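Handout 6: Notes on the Pisten Visit

Read these before Monday's discussion. They cover the visit to the Pisten open day, with some padding from my own notebook for those of you who spent the second half by the coffee. You don't need to have enjoyed the day to do the questions at the end.

## Why we went

So far this course has treated a robot arm as a set of joint angles and a matrix. That's fine for homework. It leaves out the part where the arm has to share a room with a sink, a stove and a rack of things it was never told about. Pisten runs its manipulation work in a home kitchen for that reason, and twice a year it lets people in to watch.

Our host was Dexter Pangilinan, who gave the morning talk and then stood by the stop button for the rest of the demonstration. Several of you asked me whether that was for show. Ask him. He answers email, usually in one line.

## The talk, in brief

Pangilinan split kitchen work into finding, reaching and holding, and said visitors always ask about the first and his team loses its weekends to the third. A parallel gripper has two fingers that move toward each other and apart. That's the whole repertoire. A person picking up a knife from a flat board rolls it, tips it, gets a nail under it and never gives it a thought. Two straight fingers coming down from above get one try at a thin object lying flat, and if they close a little too high they close on air.

He also spent some time on the word "demonstration," which has two meanings in this field and caused trouble in the question period. One is what we attended. The other is a recorded example of a person guiding the arm through a task, which the software later learns from. The group had collected almost 2,000 of the second kind, of which 1,000 were judged good enough to keep. I'd like you to think about who did the judging, and how late in the day. 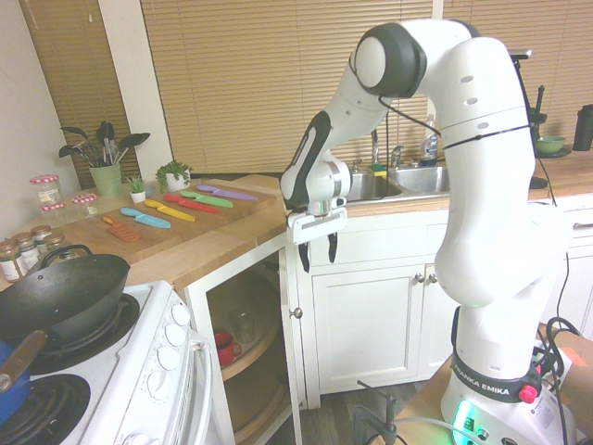 The reason for the bright colors came up early. With knives in orange, light blue, yellow, red, green and purple, "pick up the yellow one" can mean only one thing, and the team can find out if the system is following the instruction or simply grabbing whatever is nearest. Somebody near me muttered that this was cheating. It's a fair complaint, and I want to hear both sides of it on Monday. My own knives at home all have black handles and I still get the wrong one.

Note also that each knife is one color from end to end. A system that sorts by color gets no help in telling the handle from the blade. Color picks the object; it doesn't tell you where to put the fingers. Half of the lab reports from last term ran those two problems together, so please don't.

## Things I wrote down

- The arm is a Franka Emika. It has seven joints, one more than it strictly needs to put the gripper at a given position and angle. Week 4 notes, "redundancy."
- Pisten's task planner is called Flovwood. The grasping part is called Hirano. The logging tool is called Cliltis, and I had to ask for the spelling.
- Flovwood decides which object comes next. Hirano decides how to take hold of it. When a pick fails, each can be made to look guilty, and Cliltis exists mainly to settle the argument.
- Clutter matters even when it isn't part of the task. A faucet is an obstacle whether or not anyone wants a glass of water.
- "How fast can it go?" was asked 2 times. The answer was the same both times: faster than you'd like it to with a knife.

## For discussion

Bring a page of notes on any one of these. Handwriting is fine if I can read it.

1. Swap the colored knives for a plain steel set. Which parts of the system would you have to change, and which could you leave alone?
2. Write a rule for deciding if a recorded demonstration should be kept. Then trade rules with a neighbor and find a bad recording that theirs would let through.
3. Choose one thing in a kitchen, other than a knife, that two straight fingers would handle badly. Sketch a better gripper for it, then say what that gripper would be worse at.

Visitor badges go back in the envelope outside my office. Pisten wants them all, including the ones that went through the wash.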